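Papers > Manipulation > Section 3
Search this site Enter keywords

3.2 Segmentation of the demonstrations

We collected 2403 demonstrations with two hand-held grippers at the Tambridge site. The planner needs a start state for each one, and transparent objects make this difficult — the depth values on clear walls are often missing.
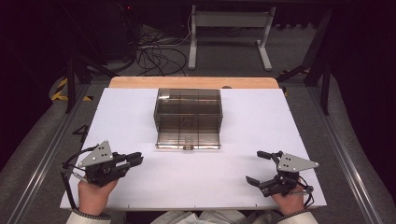
Figure 3. Both grippers and the transparent box, head view.

For this reason we take the start state from the gripper poses only. Segments shorter than 39 time steps are removed before training.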